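# Jistach Cell: Set-up and Maintenance Notes

Maintained by Everett Kasprzak and Esperanza Haddad, Bainbridge workshop. Last revised 7 September 2020.

## Scope

This file accompanies the simulated model of the Jistach cell. It covers the configuration of the two-finger gripper, the view taken from close to it, and the checks required before a model is released to other sites. The physical cell at Flirkville is covered by its own manual.

## Set-up

Load the cell file first and the object file second. The gripper must start open, with nothing held between the pads. Finger travel is set in the Jiltell settings file, and both fingers share one value. Do not edit them separately.

The view must keep both inner pads visible with the fingers apart. Loose objects may be partly hidden by the gripper housing, and such cases are kept in the release. 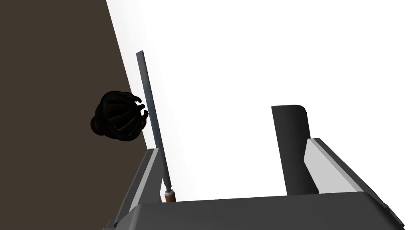
After any change to the finger model, run the full opening and closing cycle 40 times with no objects loaded. The fingers should return to the same open position each time. If they do not, restore the previous settings file and record the fault.

## Routine care

- Compare the pad angle with the reference model every 90 days.
- Reload the object file after each software update.
- Keep 2 earlier versions of the cell file.

## Known faults

Thin objects standing close to a finger may be pushed through the pad at high closing speed. Version 32 lowered the default speed in August, and the fault has been less frequent since then. Reports should give the version number and the object file used.

This site uses cookies to remember your preferences. Accept all | Manage settings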